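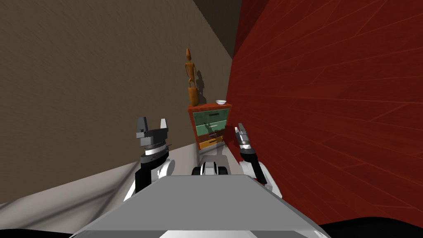 Paint the hallway first. I have been telling people this for years, usually while standing in their hallway with my coat half on, and I'd like to make the whole case in one sitting for once.

Most people start with the living room. They agonize over the living room. They tape up swatches, they look at them at breakfast and again under the lamps, and after a month of this they pick something the color of oatmeal. Then the hallway gets whatever was left in the can. Or it gets nothing, and goes on being the shade the last owners chose, scuffed at hip height where everybody's bag brushes past.

I think this is exactly backward! The hallway is the one part of a home where you can be as bold as you like and never get tired of it. You don't sit in it. You don't try to fall asleep in it, or eat soup in it, or squint at a spreadsheet in it. You pass through for a few seconds at a time, many times a day, and every one of those trips is a chance to be cheered up. A tomato red that would give you a headache over a two-hour movie is a delight when you're carrying towels to the bathroom.

My own conversion happened in a rented apartment in Flustbridge, on the second floor of a building with small windows and a very long corridor (the landlord called it a gallery, bless him). The corridor was beige. The doors were beige, the trim was a slightly sadder beige, and the light at the far end made all of it look like the inside of an envelope. I lived with it for nine months. Then one wet Monday I bought a can of deep yellow from the Hamex store near the bus station, asked the landlord's permission by leaving a message, and started before he called back.

He called back when I was on the second coat. He said fine, as long as it was beige again when I left. I stayed four years, so I count that as a bargain.

What surprised me was how much bigger it felt. Every decorating column I had ever read said that a narrow space should be pale, that dark or strong colors close it in. I believed it, too. But a pale, dim corridor is still dim, and the paleness only turns gray. Yellow had something to say even with the light off. The corridor stopped being the gap between rooms and became a place of its own, and the apartment gained a place. I don't know how else to put it. I had one more room than before and the rent was the same.

The objection I hear most is about resale. Somebody's cousin once lost a buyer over a purple wall. Maybe so! But a hallway is the cheapest thing in a house to repaint. There's hardly any furniture to move and no fancy ceiling, and if you start after breakfast you can be cleaning the brushes by dinner. I'd also like to ask who we think we're keeping these walls for. It seems a strange way to live, tiptoeing around in colors chosen for a stranger who may show up in ten years and will probably want to change everything anyhow.

The second objection is that bold colors date. They do. So does oatmeal, and so did that cool gray that went through every kitchen in the country like a cold. Plain colors date just as fast as the loud ones, they only do it quietly, and then you're left with something that is both out of fashion and dull. My aunt's orange bathroom was out of fashion for most of my childhood and we loved every inch of it. I could draw you that bathroom now. I couldn't tell you a thing about the bedrooms.

And there's the furniture, which is where I get really excited, so bear with me. If paint on the wall is a step too far for you (or your lease forbids it), paint a piece of furniture and put it where the walk ends. A bookcase, a stool, a little set of drawers. Do each drawer differently if you want. A long view needs something at the end of it, the way a garden path does, and a bit of color down there pulls you along. I found a hopeless old cabinet at the Tsolakis thrift barn one October, over 70 pounds of brown varnish and sticky hinges, and it took me most of the month to sand. Now it's green with a pink inside. Guests open it just to see the pink.

Some practical notes from someone who has made the mistakes. Use a finish you can wipe, because hands will be on it. Flat paint looks gorgeous for a week and then records every passing elbow. Buy the small sample pot, but paint the sample on a big piece of cardboard and carry it from one end of the hall to the other, as the color will shift a good deal as you go. Do the ceiling if you can stand it. A colored ceiling in a hallway is a joy and hardly anyone bothers. And don't match your doors to anything.

I'll admit that not every experiment has worked. When we moved to the house in Pornmont I went for a dark plum in the entry, and it was like walking into a coat pocket. My husband couldn't find his keys for a week. We added a second lamp, which helped, and a large mirror, which helped more, and in the end I took the plum down to a sort of raspberry and everyone was happy. It cost me a Saturday and one can of paint. As disasters go, I'd have another one tomorrow.

Children understand all this, by the way. Ask any kid what color a hallway should be and you'll get an answer right away, with no mention of light levels or what the neighbors did. They'll say blue with a stripe, or all of the colors, or orange because it's the best one. I'm not saying you have to do what they tell you. But I'd give their opinion at least as much weight as the little card in the paint aisle, and the kid is the one who's going to be running up and down it in socks.

So, the hallway first, and the living room can wait its turn. Mine has been waiting two years and it's still oatmeal. I have a turquoise in mind for it, once I've finished the stairs.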